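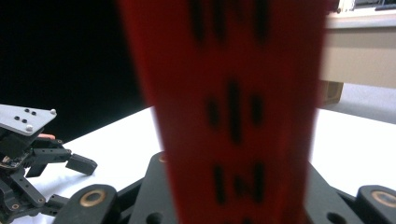

Red with black print, close up.

Relby three-slot magazine file, in blue

I have bought a fair number of things meant to keep paper upright, and most of them now hold something else or have gone to the tip. So when Mariama Gyamfi told me the Relby had sorted out her whole back room I asked to see the back room before I parted with any money. It was tidier than mine. It also has a door that shuts, which I think was doing a lot of the work.

I bought one anyway. Mine came from the shop in Okham and cost more than I'd like to admit for a piece of moulded plastic. The box says 268 mm across the front and my tape measure agrees. Each slot is described as 80 mm wide, and there the tape and I part company with the box, as I can only get 80 if I measure at the top, where the walls lean out a touch. Down at the base it is 70. If you file thin magazines you will never notice. If you have ring binders, measure the fattest one first.

The sides are a perforated mesh and the bottom is slotted. The seller's page says this is "for airflow". I have never had a magazine that needed air. What the holes do is let you see a bit of colour through the side, so you can tell a full slot from one that's nearly full, and they make the thing lighter to carry from one room to another. They also collect dust. A dry paintbrush gets most of it out, a cloth just pushes it into the corners.
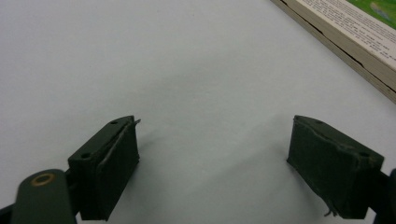 Stability is where most of these fall down, and I mean that literally. The Relby stands well enough when all three slots have something in them. With only one outer slot loaded and the others bare it will tip if you pull a heavy item out at an angle, which is how everybody pulls things out. The middle slot is the one to fill first, and the leaflet ought to say so. I'd also think twice about putting big hardbacks in it at all. A book left lying on the pale tabletop, off in the corner, is in nobody's way and isn't being bent by a wall that's slightly too low for it, so that is where my larger ones stay. Paperbacks do go in, but they slump the moment there's a gap beside them.

Slumping is my main complaint, to be fair to the rest of it. A single thin item in a slot that wide has nothing to stand against except one wall. Stiff boards and hard folders cope. Anything floppy curls at the bottom and then stays curled. Rattana Sukprasert gets round it by cutting a divider out of an old cereal box, which works, but I object to finishing off a product with my own breakfast. The rival file from Sarnik has a loose divider in the packet. It also has a nasty sharp seam along the front lip, so choose your annoyance. 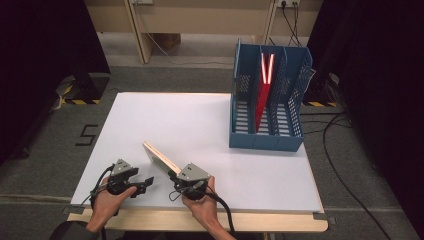
The blue three-slot file with the middle slot in use.

Flat, stiff things are what it is best at, and I'd have bought it more cheerfully if it had been sold on that. Drawing boards, clipboards, hard folders, the odd thin tray. You can see what you've got from above, and with the slots this wide you can get your hand in. A strong colour helps too. Red against the blue shows up from the other side of the room, and the beige ones vanish.

The claim of "up to 40 magazines" is one I looked at for a while. Which magazines? I got nowhere near it with the thick monthly that Liviu Sârbu passes on to me, and I stopped when the walls began to bow. They went back to straight after I took a few out, I'll give it that.

Colour is even, no smell out of the packet, no wobble on a level surface. The underside has no rubber feet, so it slides on a smooth top if you shove something in with any force. A strip of non-slip drawer liner stopped mine wandering.

Would I buy a second? At full price, no. I'd have one in the March sale, and I'd keep it for boards and folders and carry on stacking the magazines flat on the shelf. If yours are mostly magazines, look at the narrower Rojanasak one first, the slots are meaner but things stand up in them.

Three stars. Mariama says four.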